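Tips for recording dispenser and container demos with the hand-held grippers, collected by Baptiste Fleury for the Karis project. Last edited 29/06/2024.

## Before you start

- Put the dispenser near the middle of the table, red knobs toward you.
- Keep the gripper cables off the tabletop – let them hang over the edge or along your forearm.

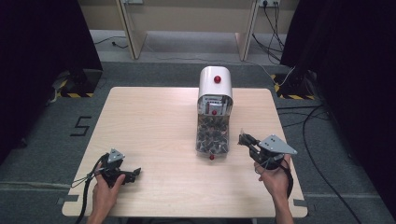
## While recording

- Open both fingers wide before each take.
- Start with the fingers well back from the containers. Starts that are too close get thrown out.

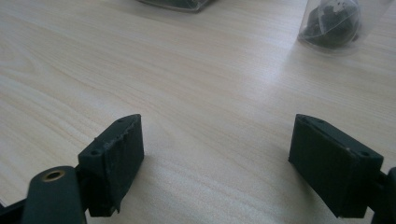
Move at the speed you'd use to set a table. If you fumble, finish the motion and mark the take afterward. Rendo can use a slow recovery, but it can't use a clip that stops halfway. Wipe crumbs off the wood between takes with a dry cloth. 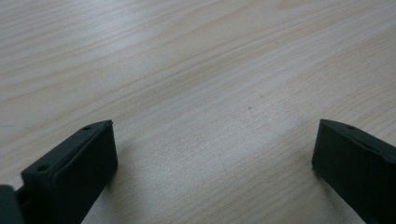

Swap operators after 2 hours. We have 3,744 takes so far and want around 900 more, mostly left-handed.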